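The folding tables at Urnen

The first thing you notice on the finishing floor at Urnen is how much people talk. Two years ago you couldn't have heard them. The old press line ran along the back wall and everyone wore ear protection from the start of the shift until the end. Now the presses are gone, the radio is on, and at the tables by the windows a pair of robot arms are learning to handle cloth.

Urnen finishes blankets and throws for hotels, 1,000 pieces on a full day, and 65 people work there. Folding used to be the job you gave to whoever was newest. It's hard on the shoulders and it's dull, and it's also surprisingly difficult, as anyone who has tried to square up a big soft blanket alone will know. Mi-kyung Chae did it for 4 years before she moved to inspection. Last December the company asked if she'd come back to the tables, this time to teach.

"I thought they wanted me to write instructions," she told me, laughing. "I can't write down what my hands do!"

So she doesn't write. She guides an arm through a fold, lets it try for itself, and steps in when it goes wrong - and then does it all over again with another cloth, in another heap, under different light. Metal parts stay the shape they were made. Fabric slumps and slides and bunches up in a new way every time it lands, and that's what makes this such a wonderful problem to watch somebody work on.

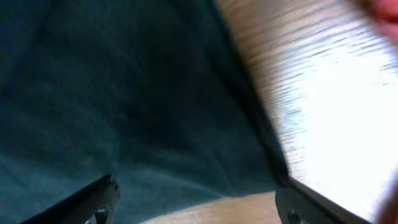 Thick, brushed cloth is the one she likes teaching best. It holds an edge long enough for the fingers to find it, and if the grip slips there is usually a second chance. Thin sheeting is another matter, and the arms still make a mess of it. Sheets go to the human folders, who get through them at a speed I could hardly follow.

The software comes from a small firm called Mekonnen, and its engineer Do-yoon Ji spends his mornings on the floor with a notebook. He told me the best idea of the spring came from a packer, who asked why the arm always went for the middle of a fold when any person would start at a corner. They changed it that week.

What has it done to the jobs? No one has been let go, and the agreement signed before the arms arrived says folders keep their pay grade if they move. Some went to repairs, which had been short of hands for ages. Others have trained as table leads and look after the arms through a shift. A few miss the old rhythm and say so. One woman told me she used to plan her whole garden while folding, and now she has to pay attention.

Chae gets tired too, she says, only in a different place. Her shoulders are fine. It's her patience that's sore by three in the afternoon, when the arm drops a corner it picked up perfectly all morning. She shakes out the blanket, lays it back on the table and starts again.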